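Skultura · Greiftechnik und Handhabung
Thread, 1/11

Unsere Arbeitsgruppe vergleicht im August zwei Fingersätze für denselben Parallelgreifer. In diesem Thread berichten wir über Aufbau, Vorgehen und erste Zwischenergebnisse. Leitung: Ilze Navickas.

2/11

Ausgangspunkt ist eine Anfrage unseres Projektpartners Flandia. Gesucht wird eine Greiflösung für leichte, unregelmäßig geformte Gegenstände, die ohne Werkzeugwechsel auskommt. Sauggreifer wurden vorab geprüft und wegen der gekrümmten Oberflächen nicht weiterverfolgt.

3/11

Verglichen werden ein starrer Fingersatz mit glatter Kontaktfläche (Satz A) und ein Fingersatz mit elastischer Auflage (Satz B). Arm, Steuerung und Bahnplanung bleiben für beide Sätze unverändert. Die Auswertung erfolgt mit der Software Kodikara.

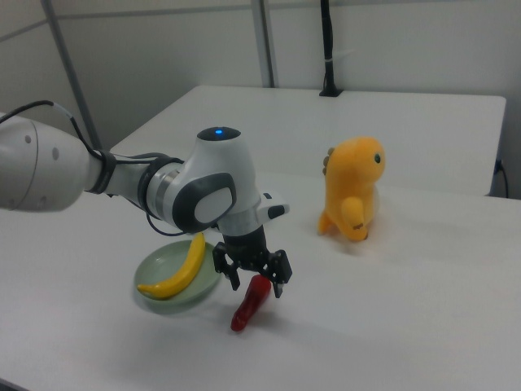 4/11

Für jeden Fingersatz sind 300 Greifversuche vorgesehen. Als gelungen gilt ein Versuch, wenn der Gegenstand angehoben, gehalten und innerhalb der Zielfläche abgelegt wird. Ein Nachfassen ist nicht zulässig und wird als Fehlversuch gewertet.

5/11

Die Schließkraft wird vor Beginn jeder Versuchsreihe neu eingestellt und protokolliert. Aigars Raudsepp hat hierfür ein einheitliches Formblatt erstellt, das wir Interessierten auf Anfrage zusenden.

6/11

Zwischenstand Satz A: Bei länglichen, glatten Gegenständen ist die Ausrichtung der Finger zur Längsachse entscheidend. Bereits geringe Winkelabweichungen führen dazu, dass sich der Gegenstand beim Schließen wegdreht — besonders deutlich bei der Paprikaschote.

7/11

Zwischenstand Satz B: Das Wegdrehen tritt seltener auf. Dafür löst sich der Gegenstand beim Öffnen gelegentlich verzögert, was die Ablagegenauigkeit beeinträchtigt. Ob eine längere Wartezeit nach dem Öffnen von 400 Millisekunden Abhilfe schafft, wird derzeit untersucht. 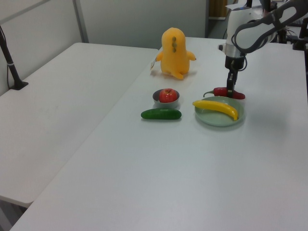
Greifer mit zwei Fingern an der roten Schote, davor der Teller mit der Spielzeugbanane.

8/11

Mehrfach wurde uns die Frage nach der Kameraposition gestellt. Wir arbeiten mit fest montierten Kameras. Eine Kamera am Handgelenk wurde erwogen, hätte jedoch eine zusätzliche Kabelführung erfordert und den Vergleich mit den Vorjahresdaten erschwert.

9/11

Zum Datenbestand: Aus früheren Reihen liegen 909 ausgewertete Versuche vor, sämtlich mit Satz A und der bisherigen Steuerungsversion. Sie dienen als Referenz und gehen nicht in den aktuellen Vergleich ein. Die Aufbereitung verantwortet Saulius Pētersons.

10/11

Rückfrage von Urmas Dzene (Flotness): Weshalb wird die Kraft nicht während des Greifens geregelt? Antwort: Die Regelung ist Gegenstand einer gesonderten Untersuchung. Im laufenden Vergleich soll ausschließlich der Einfluss der Finger sichtbar werden.

11/11

Der vollständige Bericht einschließlich der Fehlversuche wird nach Abschluss beider Reihen veröffentlicht. Hinweise zu elastischen Auflagen mit geringer Haftneigung nimmt die Arbeitsgruppe gern entgegen — bitte mit Angabe von Härte und Schichtdicke.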